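About Lullirik

Who we are

Lullirik helps small manufacturers, packing houses, labs and schools decide what automation equipment to buy, when to buy it, and what it will cost them to keep. We don't sell robots. We don't take a commission from anyone who does. Our clients pay us for planning work by the day or by the project, and the price is agreed in writing before we start.

The company was set up by Chie Onishi, who had spent years on the purchasing side of a food packing plant and had signed for her share of equipment that ended up under a tarp. Our office is in Venley, on the second floor above the print shop. Parking is behind the building and you can use any space that isn't marked.

What we do

Most people come to us with a quote already in hand. A supplier has been out, the numbers look fine, and somebody in the company wants a second opinion before the purchase order goes in. We read the quote line by line and mark what is missing. Usually that means guarding, floor work, power, compressed air, spare parts, training, software renewals and the hours your own people will spend getting the thing to run. You get a written report with a full cost for the first year and for each year after that.

Other clients come earlier, when all they know is that a job is hard to staff or hard on the hands. For them we do a task study. We visit, watch the job being done on more than one shift, write down what gets picked up and put down and how often it changes, and say whether a machine is worth pricing. About half the value of a task study is in the parts of the job that don't make it into the work instructions, such as the operator who turns a carton a quarter turn with her elbow.

We also write equipment budgets for grant applications and capital plans. Schools and training centers use this service the most. We know the forms and we know which costs have to go on which page.

Small parts and mixed goods

A good share of our work is in handling things that are small, light, soft or see-through, and that turn up in no fixed order. This is the area where we see the most money go to the wrong place. A buyer will compare arms on reach and payload when the items weigh next to nothing, and leave the gripper and the fingers as one line at the bottom of the sheet. For mixed goods we do it the other way around. We start with the list of items, then the fingers, then the gripper, and we get to the arm last. 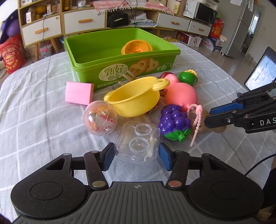

We ask every client for a box of real goods before we write a word about grippers. Send us the awkward ones. Clear packaging, lids that don't lock, anything with a loop or a string on it, anything that dents. If the product comes in nine versions, we want all nine. A sample box costs a client the postage and an hour of somebody's time, and it has changed the specification on most of the projects we've worked on.

In the budget we keep finger pads as a separate line, with a replacement interval, because they wear and they get ordered late. The same goes for cables. We suggest holding two full sets of fingers on the shelf from the first day.

Teaching and data

More of our clients are now looking at systems that learn a task from people doing it by hand. These need to be budgeted differently. The hardware can be modest, but the hours are real, and they fall on your staff or on someone you hire. Our plans for this kind of project list the tools, the table space, the computer, storage for the recordings, the time to record, the time to check what was recorded, and the time to do it over when the product changes. We ask clients to name the person who will own that work. If there is no name to put down, we say so in the report.

How a project runs

The first call is free and takes less than an hour. After it we send a one-page proposal with a fixed price. A quote review takes nine working days from when we have all the papers. A task study takes longer and depends on your shifts. We come to you for at least one visit.

Reports are written to be read by the people who do the job as well as by the people who sign. We keep them short. Every figure has a source next to it, and where we have had to estimate, the estimate is marked.

We don't take on projects involving heavy lifting, paint or welding. For those we send people to Mac Giolla in Filivthorpe, who have the background for it. They send us their small-parts inquiries in return, and no money changes hands either way.

Equipment planning for schools

Schools usually have one chance a year to ask for money, and the deadline tends to come up fast. Most of the districts we work with need their numbers in by March, so it is best to call us in the fall. We will help you plan for a room that can be used by a full class, with benches, storage, safety gear and repair money included. We will also tell you which items can wait until the second year.

Visiting and contact

The office is open to visitors on Wednesday afternoons. Bring your quote, your floor plan or your box of samples. If you need another day, call first so that someone is in. The stairs are steep and there is no elevator, and we are glad to meet on the ground floor or at your site if that is easier.

Supplier representatives are welcome to leave price lists and data sheets at the front desk. We read them and keep them on file, but we don't accept samples as gifts. Anything left with us for a comparison is returned when the report is finished.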